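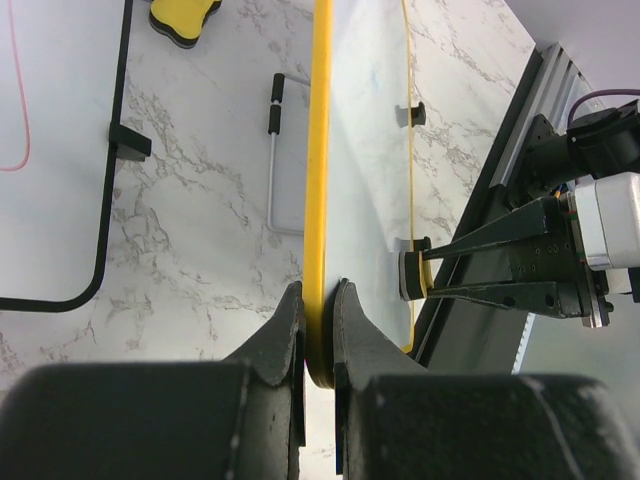

Fledunthorpe, November

Can a robot do your chores yet? Sort of, if you aren't in a hurry.

Take tidying up whiteboards. You would grab one and go. A robot with two arms has to work out where the edge is, close its fingers on it and not fling the thing across Trarkbridge. In the picture one gripper is pinching a yellow edge, and the second has hold of a round black pad. Very polite.

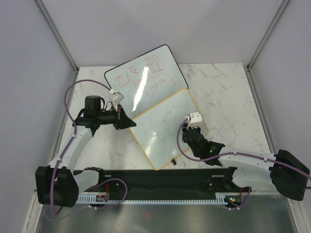

Nermina Vukadinović, Robots Writer

Two boards overlap here, and one has a face drawn on it in red. To a robot, overlapping is a nasty puzzle. Which corner belongs to which board?

Robots learn by practising. A simple job might need more than 1000 tries, and then somebody moves the table. You learned to pick things up as a baby, mostly by dropping your dinner.

So no, a robot won't be doing your bedroom this year. Start with the socks.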